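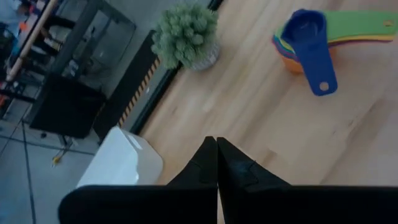 *Yellow-and-black striping on the edge of a light wooden tabletop.*

# Clolitik

A labeled set of browser extension listings, collected to help people train and test filters for unwanted add-ons. Every listing in it promised to make somebody's browser better. Few of them did.

Maintained by Dmytriv. Last revised 24 July 2024.

## What's in it

Some 4,000 store listings, in English, saved as plain text with their permission requests alongside. There are no installers and no working code. If you came for live samples, you'll have to ruin your browser the old-fashioned way.

| Field | Type | Notes |
|---|---|---|
| `listing_id` | string | Stable between releases |
| `title` | string | As published, exclamation points included |
| `blurb` | string | Full marketing text |
| `permissions` | list | As requested at install |
| `label` | string | One of four, see below |
| `family` | string | Empty if unknown |

## Labels

- `clean` — does what the blurb says and then leaves you alone.
- `pushy` — works, but changes the new tab page or begs for reviews.
- `adware` — injects ads, coupons or "sponsored results" into pages it has no business touching.
- `hijacker` — replaces the search engine or home page and fights you when you change it back.

Two readers labeled each listing after running the extension on a throwaway machine. When they disagreed, a third reader picked. The line between `pushy` and `adware` caused most of the arguments, and we don't claim to have settled it. A weather widget that shows one banner is `pushy`. A weather widget that shows eight is a banner widget with a forecast attached, and we called it `adware`.

## Families

Listings that share text, icons or a back-end server are grouped. The biggest group is Flollatau, with 191 entries. It has been a PDF converter, a recipe finder, a package tracker and, for one confusing week in October, a horoscope. The blurb barely changes. Look for "enhance your daily online experience" and you'll catch most of them with no machine learning at all.

Clotska is smaller and more careful. Its listings ask for very little at install and request the rest in an update, so the `permissions` field makes them look harmless. Please don't score your model on that field alone and then write to us about how well it did.

## Loading

```
import json

with open("clolitik_train.jsonl") as f:
 rows = [json.loads(line) for line in f]
```

The split is by family, so no group appears in both train and test. If you shuffle everything together first, your numbers will go up and mean nothing.

## Known problems

- Labels reflect the version we ran. Extensions get sold, and a decent notepad can wake up under new owners as a coupon machine.
- `clean` is underrepresented. We went looking for trouble.
- A few blurbs were machine translated by their own authors. We left them alone.
- `family` is empty for plenty of listings that probably belong somewhere.

## Please don't

Use the labels as a verdict on any developer. Names and contact details have been stripped from the text, and we'd like it to stay that way. If you spot one we missed, open an issue with the `listing_id` only — don't paste the name into the issue.

## License

Labels and scripts are free to use with credit. The blurbs belong to whoever wrote them, should they ever want to admit it.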